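Wekley sock hangers, metal and plastic, on a pine drying rail

Both were hung from the same wooden bar, with clear tape stopping the hook from sliding.
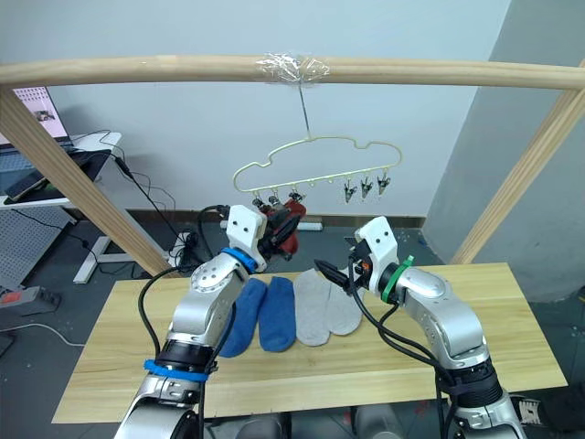
By Yaryna Vakulenko – July

The gold-colored metal model is shaped like a car outline. Its flat lower rail keeps the clips level, but they bunch up on one side once a sock goes on. Rated load is 800 g.

The cream plastic one has a wavy, cloud-like outline. Clip tension is similar and the wire hook is thin – fine for ankle socks, less so for towels.

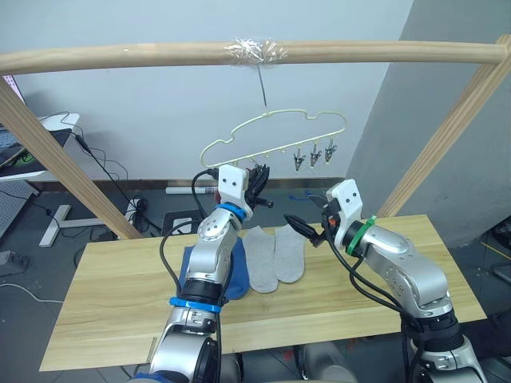
Verdict

Metal for daily use. Plastic for a light load.

Comments (2)

Yaroslav P.: Do the clips mark thin cotton?

Avo: Mine did after 30 washes, only slightly.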